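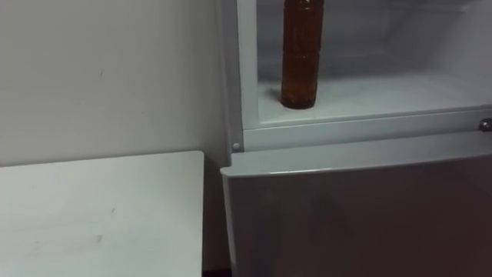 Tralar Fridge Contents

README, revision 2

Summary
Still pictures of domestic refrigerators and what is kept in them, grouped by compartment. Intended for work on shelf occupancy and container type. The kitchens are in Zastemmont and Sidby. Labelling follows the Unnithan container list, with the local changes given below.

Size
31 refrigerators, 10 container classes. A refrigerator may appear with a compartment open, with all doors closed, or both.

Fields
fridge_id: integer, stable between revisions
compartment: upper, lower, door, drawer
door_state: open, closed, unclear
container: class name from the list
contents: free text, lower case
fill: empty, part, full, unclear
visible_part: whole, body only, top only

Labelling notes
A drinks bottle is labelled by its material first and its colour second, so an amber-brown plastic bottle is bottle_plastic with colour brown. Dark liquid in a bottle with no readable label goes down as "dark drink". Do not write tea, cola or soy sauce on the strength of colour alone. If the cap and neck are out of view, set visible_part to body only and fill to unclear — the liquid level cannot be read from the body.

A compartment holding one item is not empty. Earlier labels were inconsistent on this and have been redone.

Haze on the back wall is not labelled. Frost and condensation were separate tags in revision 1, but labellers could not tell them apart and both were dropped.

Hinge pins, door stops and rails belong to the cabinet and take no label. Removable shelves and drawers do.

Known problems
Upper compartments are over-represented. Fridge 30 has two entries for the same lower drawer, to be merged. Pale compartment floors against pale walls give poor edges, and outlines there should be treated as approximate.

Changes since revision 1
Added visible_part. Removed frost and condensation. Split jar into jar_glass and jar_plastic — older files still carry the single class.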